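Mindeteo: A Code Review Helper for Beginners
Final project report, software engineering practice, team Bakum

1. What we set out to do

The course asked each team to build a tool that solves a real problem. Our problem was that we are bad at reviewing each other's code. In the first month, our reviews came in two kinds: "looks good" and a long argument about tabs. Mindeteo reads a proposed change and asks the reviewer a few pointed questions before the approve button lights up.
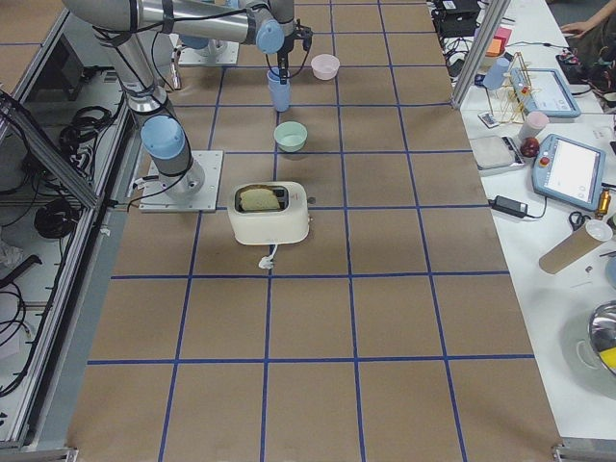
Fig. 1. Robot arm above a light-blue cup, taped grid on the table.

2. How it works

A small parser finds the functions that changed. A rule file, which we named Hapeta late one evening and never got to rename, matches each change to a question: what happens if this list is empty, who calls this now, where is the test. We wrote 300 rules and kept 247. The rest asked about semicolons in a language that doesn't need them.

We had planned to write our own parser. After two weeks it could read our sample file and no other file on earth, so we switched to a library in March.

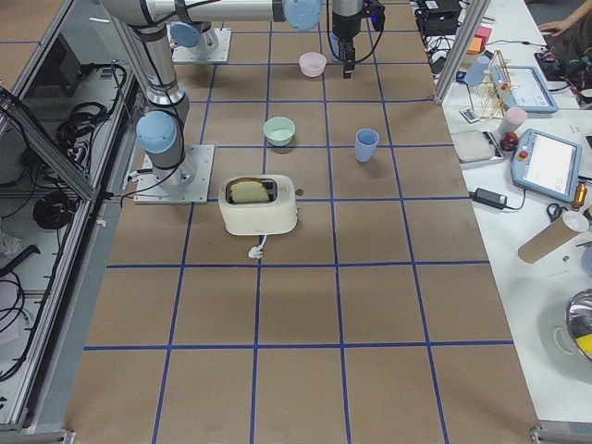
The server runs on Stalus, the department's shared host, and restarts itself whenever another team deploys. We learned to save state often.

3. Trial

Six students from the other section used Mindeteo for four weeks. They left longer comments and caught more missing tests. They also found that typing "ok" into every box satisfied the tool completely. We added a minimum length, and got "ok ok ok ok ok."
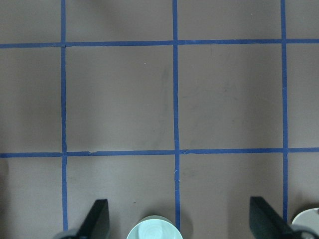 Fig. 3. Blue tape grid on the work surface, wrist camera.

4. What we would change

Fewer questions per review, for a start. Users skimmed past the fourth one. The rule file should be split by language, and the settings page should have settings on it. Our own test coverage is listed in Appendix B, in a small font.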